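The Great Desk Clear-Out, Part Two

I promised an update in May and then May got away from me, so let's get right into it. The desk is clear! All of it! Even the back corner, where I found a library card for a town I moved out of years ago and a birthday card I had signed and never mailed (sorry, Aunt Rillis, it's on its way).

If you read the first part you'll remember that I got stuck on paper. Everything else was easy. Cables went in a bag, dead pens went in the trash, and the mugs went back to the kitchen where they've been missed. But paper has a way of looking important. I had a stack of manuals for things I don't own anymore, and I had a drawer that would only open if you pressed down on the contents with a ruler.

So I did what Arnar Brynjólfsdóttir told me to do in the comments last time, and it worked so well that I want to shout it from the roof. She said to stop sorting while you sit at the desk. Take everything out, put it on the floor in the other room, and only carry back what you'd go and get if you needed it that evening. I carried back 73 sheets of paper. I counted, yes, because I wanted to know! The rest got shredded or recycled, and it took me most of an afternoon and one whole podcast series about shipwrecks.

After that I got to do the fun part, which is deciding where things live. I have strong feelings about trays now. I used to think a tray was a way of making a mess look deliberate, and I still think that's true of the big ones. A shallow one is different. It fills up in a week or so, and then you have to deal with it, and dealing with a week of mail takes less time than making coffee.
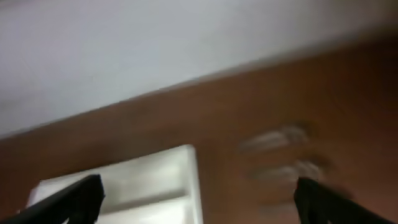

My rule is that anything coming in through the front door goes in the tray first. Bills, school stuff, the coupons I will never use, the little cards the dentist gives you. On the first evening I have the energy, I tip it all out and go through it standing up. Standing up is important! The minute I sit down I start reading old letters and that's the night gone.

I also wiped down every surface in the room while they were bare, with a barely damp cloth and then a dry one. I'd forgotten how much I like plain brown next to white. For a while I was shopping for one of those fancy desk mats, and I had the Skornent one sitting in my cart for days, but once the stuff was gone I didn't want to cover anything up again. The cart is empty now and I feel great about it.

A few things I still haven't solved:

Chargers. There are 2 of us using this room and somehow we need a charger for every person who has ever lived.

Photos. The ones on my phone count as clutter too, I think. I have 1,394 of them from last year alone and a lot of them are of parking spots - I take them so I can find the car again, and then I keep them forever.

The printer. It's on the floor. I don't want to talk about the printer.

Next up is the hall closet, and I'm weirdly excited about it. There's a box in there marked "misc" in my own handwriting and I have no memory of packing it. If you've got a good system for scarves and gloves, please tell me in the comments, especially if it works in a closet with one shelf and a door that sticks.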